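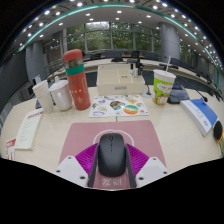
**Progress report, Rendley Records Project**
To: Quintana Fund
From: Trinidad Calimlim
September 21, 2023

This covers the work since April, when the second payment came in.

## Typing up the registers

The Rendley parish registers are finished apart from the burial book, which has water damage along the spine and is still with the binder. We have typed up 400 pages so far. The Sositz letters are slower. Most are in two hands, one of them very small, and the dates follow no single style. I have asked the typists to copy dates exactly as written and leave the sorting for later.

Place names are still a problem. Flanudcombe is spelled 16 different ways in the tax lists alone. We now keep the original spelling in one column and the modern one in the next, so a search on either will find the entry.

## Staff and hours

Two part-time typists are on the project. Both work mornings at the library. One will be away for up to two weeks in the fall, and I don't plan to hire cover.

## Spending

We are under budget on travel and over on binding. The binder's quote went up after she opened the burial book and found the sewing gone. I would like to move the unspent travel money across to pay for it — please let me know if that needs a formal request.

## Next steps

- Finish the Sositz letters and check them against the originals
- Get the burial book back and start on it
- Send you a sample of the search page for comments

The library has agreed to host the search page but wants to see the wording of the copyright notice first. I sent them a draft and am waiting to hear back.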